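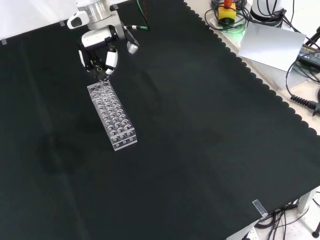 The Rack Always Wins

Every few years somebody sets out to improve the test tube rack. The latest is a firm called Werkik, whose catalog gives two full pages to a rack with a hinged lid, a numbered base and a price I had to read twice. I have been writing about lab supplies long enough to remember the one before it, the Munro, which spun like a cake stand and threw its tubes across the bench if you leaned on it.

So I drove out to Rulau to see Ovidiu Gavrilă, who has sold secondhand lab equipment there since before most of his customers were born. He keeps 2,417 racks in stock. He knows the number because the insurance company wanted one, and he is still annoyed at having to count.

Most of them are clear acrylic, drilled with plain round holes. Gavrilă likes acrylic, up to a point. You can see the level in a tube without lifting it, and you can see the crud in the bottom of the rack too, which people seem to forget when they brag about how clean the stuff looks. Wipe it with the wrong solvent and it crazes, and then you can't see much of anything. He showed me one so cloudy it could have been a bathroom window.

The bigger argument is over fit. Sales literature loves the word "universal," and I have yet to meet a universal hole. A narrow tube leans in a wide one. A wide tube goes halfway in and sticks, and the person who forces it learns something about glass. Gavrilă's advice is to take a tube with you when you buy, and if the seller won't let you try it, leave.

Then there is the matter of how many rows. Three across is plenty, in his view, and I agree - any wider and you are reaching over full tubes to get to the middle ones. Sokelitz once made a rack six across. Gavrilă has a stack of them, unopened, under the stairs.

What about the cloth? Plenty of people swear by dark fabric under glassware, and it does make a clear tube easier to find. It also slides and bunches, and a bunched cloth will tip a rack sooner than a bare table will. Tape helps if you use enough of it. A couple of stingy bits at the corners won't stop a wrinkle in the middle.

As for the Werkik, I tried the lid. It closes nicely. With tubes in the rack it closes less nicely, and by December, Gavrilă figures, he will have a box of them next to the Munros.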